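Durnar method: frequently asked questions
Last updated 2026-01-16

These are answers to the mail we keep getting about the Durnar result. We didn't write the original paper. We reran part of it at Rodow and came away less impressed than the press coverage, so read what follows with that in mind.

What is the Durnar method supposed to do?

It trains a robot arm to handle small household objects using recordings made by people with hand-held grippers. A person squeezes the gripper, does the chore, and a camera on the tool records what the tool sees. A policy is trained on those recordings and put on an arm with matching fingers. The version everyone asks us about is the chopstick task: chopsticks lie on a table and have to go into an upright holder.

None of that is new. What Durnar adds is a step that weights the recordings, so that moments near a grasp or a release count for more in training than long stretches of carrying. The paper says this step accounts for most of the improvement.

Does it work?

Sometimes. The paper reports 87 percent success. We got 63 percent, over 40 trials, with the released weights and our own arm. Forty trials is a small number and the error bars are wide. We still wouldn't put the gap down to bad luck alone. Most of our failures looked alike: a good grasp, a good lift, then the tip caught the rim of the holder and the arm kept pushing.

Couldn't your arm just be worse?

It could be. Our wrist has more play in it than theirs, and we said so in our notes. If a method only holds up on one wrist, though, the abstract ought to mention that.

What counts as a success?

Ask before you compare numbers. In the paper, a trial succeeds if the chopstick ends up in the holder, whichever end is up and however long it took. A chopstick leaning way out over the rim counts. So does one that was dropped and picked up again. We used the same rule for our 63 percent, to be fair to them. A stricter rule would give a lower number for us and, I'd guess, for them too.

How was the training data collected?

The set has 2000 recordings, made in ordinary kitchens and dining rooms in and near Plirkska, mostly in August. Operators were told to work at a normal pace. They were not told where along the shaft to grip, so the grip point is all over the place, and a policy has to cope with a long thin thing whose free end could be almost anywhere.

I think this is the real strength of the data and I have no complaint about it. Patterned tablecloths, wrinkles, a cluttered counter in the background, more than one gripper at the same table: a lab bench gives you none of that. A light wooden chopstick on busy floral cloth is a fair test of whether a vision model has learned the object or the background.

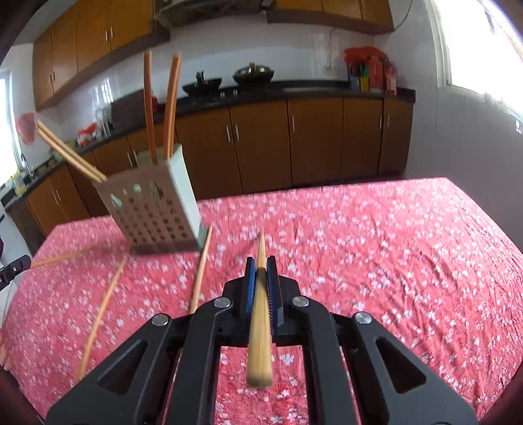 One reader wrote in to object that the kitchens prove very little, as the people doing the chore had already solved the hard part with their own eyes and wrists, and all the recordings show is that a two-fingered tool can be used by somebody clever. I agree with about half of that. The recordings do show that the task is possible with those fingers, which is worth knowing before you spend a year on a policy. They can't tell you whether the camera on the tool saw enough to do it. The operator may have looked at the holder from the side the whole time, and a wrist camera can't do that.

So is the camera view the problem?

It's my best guess, and it's only a guess. When you hold a thin stick pointing away from the camera, you see it almost end to end, and small errors in tilt are hard to make out. The paper doesn't test this. A run with a second, fixed camera would settle a lot, and we'd like to see one from someone with more arm time than we have.

Is the weighting step what makes the difference?

We can't say. The paper compares training with weighting against training without it, and the weighted version wins. But the weighted run was also trained longer, which you only find out from the config files. Until both are trained for the same time, the claim is open. We asked about this and were told a new comparison is planned.

What is the Steinarsdóttir split?

A way of dividing the recordings so that every kitchen in the test part is missing from the training part. The headline result doesn't use it. The split they did use mixes recordings from the same kitchen into both parts, so the model may have already seen the same holder on the same cloth. This matters for the offline scores only, but those scores were used to pick which checkpoint went on the arm.

If you cite one number from the paper, please cite the offline score on the Steinarsdóttir split. It's in the appendix, and it's lower.

Should we use the method?

Use the data, by all means. It's varied, it's well labeled, and the people who collected it took care. Try the weighting step if it costs you nothing. I would not buy hardware on the strength of the headline figure, and I wouldn't promise anyone a robot that sets the table.

Does it handle more than one chopstick at a time?

No. People grab a pair without thinking, and some of the recordings have that in them, but those were filtered out before training. The released policy goes for a single chopstick. If two are touching, it often closes on both and then lets go of both.

Can I get your trial videos?

Yes, write to us at Rodow. All 40 are available, failures included, and we haven't trimmed them. Please watch the failures first.

Will you rerun it?

If the authors release a policy trained under matched conditions, yes, on the same arm and with the same rule for success. We've kept the setup as it was.

This site uses cookies to remember your settings and count visits. By continuing to browse you accept their use. Accept | Manage settings

Contact | © 2026 Rodow | Back to top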